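What are the little plaster faces over the doors in old Dinport houses?

Posted 14 May 2025 by vostel_tenant

We bought a row house on Lakanier Street and there are 3 plaster faces over the front door. Two look bored. The middle one has leaves coming out of his mouth. The agent called the house "colonial classical," which I suspect is agent for "old." Are the faces original, and does the leafy one mean anything? 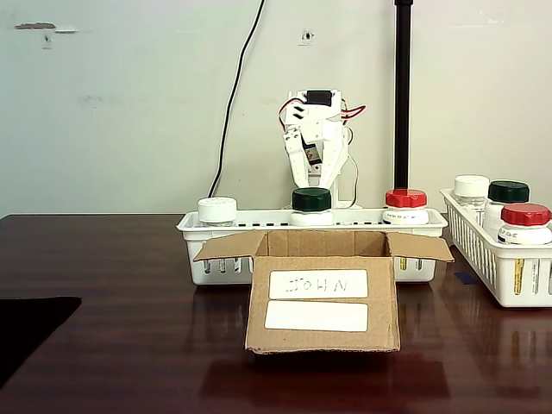 The house next door has the same door surround but no faces, if that helps.

cornice_watcher
Leafy guy is a foliate mask, usually called a green man. Builders copied them out of pattern books, so I wouldn't read too much into him. Most of that street was put up by Dimitriou, who offered faces as a paid extra. Your neighbor's house had a thriftier first owner. Look at the back of the molding if you can reach it. Horsehair in the plaster is a good sign.
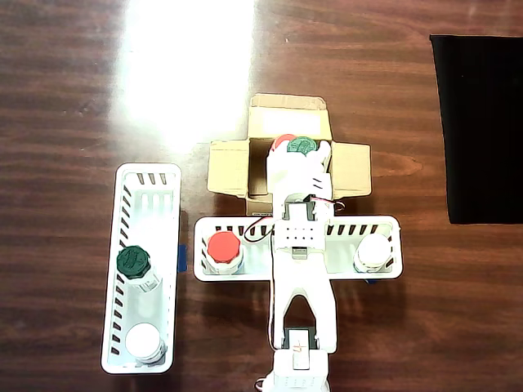
Two small white bottles in a slotted tray.

gutterball5
Could be resin. My cousin has a lion from a garden center and it fooled the appraiser.

damp_and_proud
Resin sounds hollow when you tap it. Tap gently, mine is 100 years old and lost a nose that way. And don't paint them with masonry paint, whatever the man at the hardware store says. Limewash, 2 thin coats, in September if you can wait.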